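Teach it like you'd teach a cousin

I drove a robot arm by remote for the first time last year, and I still grin when I think about it. My hands moved, its fingers moved, and my friend Leonie Kaufmann laughed at how hard I was holding my breath!

People ask me why anyone would bother. Can't you just write the steps down? Well, try writing down how you pick up a bowl. I tried, filled a page, and left out half of what my wrist knows.

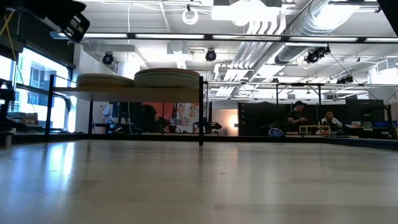 The table, with the shelf and its two stacks of discs.

So I'm all for showing. One session might be 200 tries at the same small job, and yes, the last 90 can drag. But you start noticing your own habits (I always come in from the left, who knew), and so does the machine, for better or worse. My bad habits go in with the good ones. I'd like more people to have a turn for exactly that reason: cooks, nurses, my aunt who stacks dishes like a bricklayer.

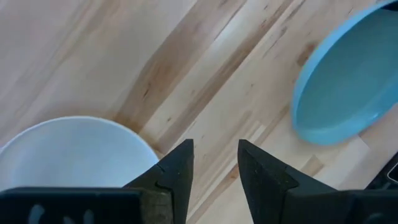 Gripper open over the wood, white bowl on one side and blue dish on the other.

Alvar Eide thinks simulation will make all this hand work old-fashioned. Maybe it will. I'd still want a person's hands in there somewhere, and I'd happily lend mine.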